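Progress report: hand-held gripper units, packing work
Prepared by Henrike Ruppert for Beverley Halliday, Namboodiri program
Period: February

1. Units in service
Otar has 5 hand-held grippers on its books. Three are in use for snack packing, one is a spare and one is back at Firkmont for a bent linkage. Cameron Kingi keeps the log.

2. Finger pads
Pads were our main cost again. The inner faces glaze over and slick packaging starts to slip, so Tane now changes a pad when it fails the pull check – before, we waited for complaints. Pads are replaced singly. The two fingers on a unit can therefore carry different shades of blue, and this has no effect on the work.

3. Pivots and linkage
Pivot screws are checked after every 30 hours of use. We found 2 loose in the period, both on the same unit. They were cleaned, refitted with thread lock and have held since. Finger travel is then tested by opening the unit fully and closing it on a thin pouch.

4. Work at the packing site
The units are being used on bagged and pouched snacks, with a white-walled box set up for the packing. 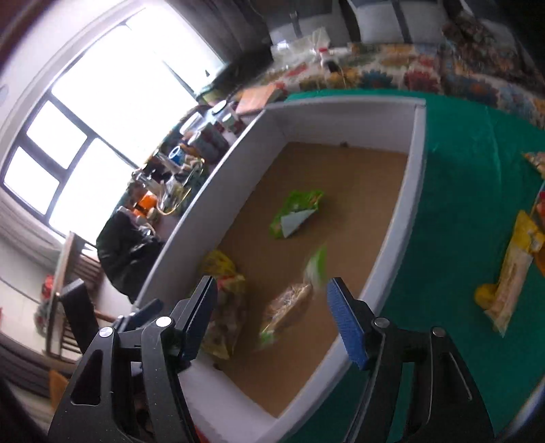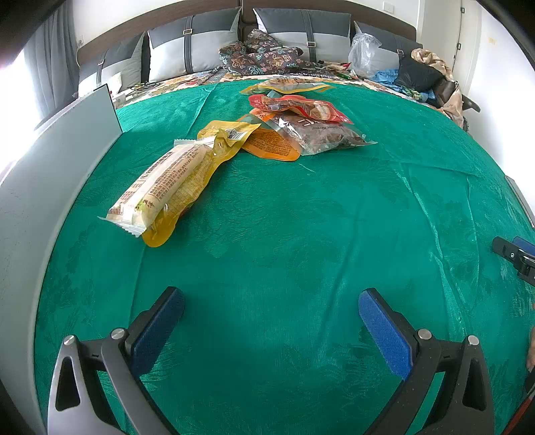 5. Next period
Anahera Merrick will order pads from Tondix in one batch. We ask for approval to buy a second spare unit – the bent one may not be worth repairing.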